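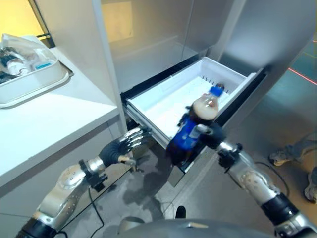 Wilson Chávez objected to this part of our draft: in his view, a drawer is a poor home for any large bottle, and people who say they keep one there are reporting a good intention. We partly agree. The drawer in the lower part of a tall refrigerator is shallow, and a full-size soda bottle has to go in tilted or on its side. Whether it stays there for a week is a separate matter, and the diaries we collected can't settle it.

Leiva and Betard claimed that drink bottles drift toward the lowest cold space with room in it. Their evidence was a set of 141 diary entries from Brumosthorpe, written in December, when refrigerators fill up for reasons that have little to do with habit. We asked the same questions in Plunitz and got far less tidy answers. In 8 homes the bottle had no fixed place at all. It went wherever there was a gap, or it stayed out.

### 4.2 Soft items

The coding scheme asks for one label per item, and this works badly for cloth. Dark gray fabric with a soft, matte surface, bunched into rounded folds, could be entered as clothing, as a throw, or as a cover for something else. Coders in the first round picked a label anyway. Ans Verhoeven recoded the same entries without seeing those labels and left many of them at "fabric, use unknown." We kept her version. It makes the tables duller, and we doubt that the sharper labels meant much to begin with. Folds are a weak guide too: a bunched cloth may have been dropped or put down with care.

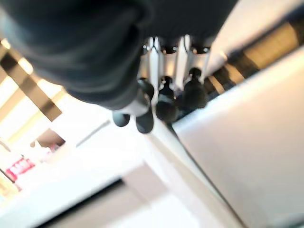
### 4.3 The counter as storage

Earlier work treats the counter as a stop on the way to somewhere else. We see no strong reason to accept this. An opened drink left on the counter between meals is, for most purposes, stored there, whatever its owner calls it. Figure 8 shows why a single look decides so little. The drawer is open and the bottle is on the counter, and either could be the start of the job or the end of it.

**Figure 8.** Large Pepsi bottle on a white countertop, a translucent white tray behind it; open white drawer below the stainless-steel refrigerator doors. 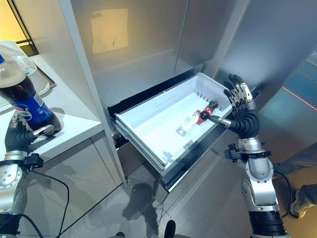
### 4.4 What the entries can support

We make two modest claims. Bottle size limits where a bottle can stand, and an open drawer is not proof of a plan to use it. The stronger claim, that households settle into stable places for drinks over time, needs repeat visits to the same kitchens. Neither we nor Leiva and Betard made any.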